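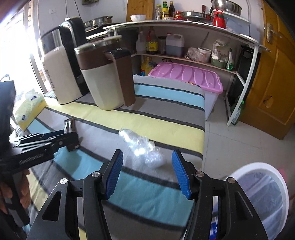 Back room, Lokham flat, morning. Bed as staging area.

May, notebook 8, continued from the page with the tea ring.

Started on the kitchen end. The plan, as agreed with Precious over the phone, was that everything from the kitchen gets sorted on one flat surface before it goes anywhere else. The one flat surface in this flat that is bigger than a tray is the bed. So the bed has become the bench, and I have spent a morning leaning over a striped mattress as if it were a map of a country I was planning to invade.

State of things when I stopped to write this: kettle on the bed. The tall cream and black appliance on the bed, behind it and to the left. Tissue box, yellow, on the bed. One plastic bottle, crushed, also on the bed, and the only item so far whose future everybody agrees on.

Sorting rules, copied from the inside cover so I stop flipping back:

K = keep, goes to the Panganiban workshop
R = repair or test first
G = give away
X = out

Bottle is X. That took four seconds and was the high point of the morning.

Kettle. Brown and cream, steel rim, tall brown handle with a black top. I like it more than I should like a kettle. Marked R. Base comes along with it, and I have written that in capitals on the list after last year, when we moved the Ninavcombe kitchen and arrived with two kettles and no bases. Thoa still brings this up. Thoa was the one who packed them, but the story has been retold enough times that I am now in it as the guilty party.

To do on kettle: fill to the minimum line, boil, pour away, boil again, check that it switches itself off. Look at the cord where it goes into the base. Smell it. (Smell is not on the official test sheet. It should be.)

Tall appliance. Glossy top, silver band, text running down the side. Marked R, pending an opinion from Precious, who knows this stuff and can tell a good one from a bad one by picking it up and making a face. I am not putting it down as K on looks alone. We did that with the toaster.

Pot. Steel, still on the stove on the white shelving behind the bed. Marked K already. Pots are easy. A pot either has a bottom or it doesn't.

White ribbed bowl, also on the shelving. K, provisionally. Wrap separately. Thoa wants it for the front counter, to hold keys. I want it for soup. To be settled by whoever unpacks first.

Cutting board, wood, leaning on the wall behind the bowl. R, in the sense of: sand it, oil it, see what's under there. If it cleans up it stays in the kitchen. If it doesn't it gets a second career as a gluing board, where nobody minds the knife marks. I'd give it one coat and leave it overnight before deciding. Last time I decided while the oil was wet, and everything looks like a good idea while the oil is wet.

Tissue box. Not on the list. Went around this twice. It is a consumable, so strictly it belongs with tape and labels, but it has been more use this morning than either of those. The dust on the top shelf got me early. Leaving it uncategorized.

Notes on the mattress as a work surface, for whoever does the next flat:

It is soft. Obvious, but it catches you out. Tall things lean toward whatever you put down next to them, so heavy items want to go in first and stay put. Put the kettle down on its base and it will stand, but don't kneel on the bed to reach something behind it. I knelt. The tall appliance bowed to me very politely and I caught it with my forearm.

The stripes are handy. Broad bands, blue and yellow and gray and white, with thin dark lines between. I tried using them as lanes: gray and white for X, yellow for R, blue for K. It held up until I needed to put down the list itself, which has no lane. The bottle is in the correct lane. The kettle is in the correct lane. I am recording this while it is true.

Put a sheet down first. I didn't, and Precious asked whether I had, and I changed the subject to shelving.

Shelving. White metal, thin legs, curved edge on the top surface. Goes last, after everything on it. I measured along the wall to see what it would need at the other end: 3350 from the door corner to the window side, so there's room at Panganiban with a gap to spare, provided the drill press moves. The drill press will not want to move. Check that the legs come off before anybody promises anything to the van. If they don't, it travels upright and strapped, and I will be the person holding it on the corners.

Stove stays where it is until the pot is off it and I've had a proper look at how it's connected. Not before lunch.

Light in this room is very strong on the window side. Good for finding chips and hairline cracks, bad for reading labels, which all go white. Did the inspection at the window end and the writing with my back to it.

Boxes: Arkik delivered the flat-packs, 49 of them, against an order for fewer. I'm not sending them back. Use the small ones for the kitchen. Every time we use a big one for the kitchen, somebody fills it, because it is there, and then it takes two people and a conversation to get it down the stairs.

Label format, again, in thick marker on two sides and the lid: letter, room, one plain word. "R KITCHEN KETTLE." Please no more "MISC." At Ninavcombe we had a box marked "MISC 2" and never found the first one.

Afternoon, in this order:
Bottle out, with the rest of the recycling.
Boil test on kettle.
Ring Precious about the tall one, read her the text off the side.
Pot and bowl off the shelving, wrap bowl.
Board into the sanding pile.
Bed clear by six, as Thoa intends to sleep on it and has said so twice.

Added later, different pen: kettle boiled, shut off by itself, boiled again, shut off again. No smell. Moved to K. Made tea with it, so there's now a mug to add to the list.

Still need a lane for the list.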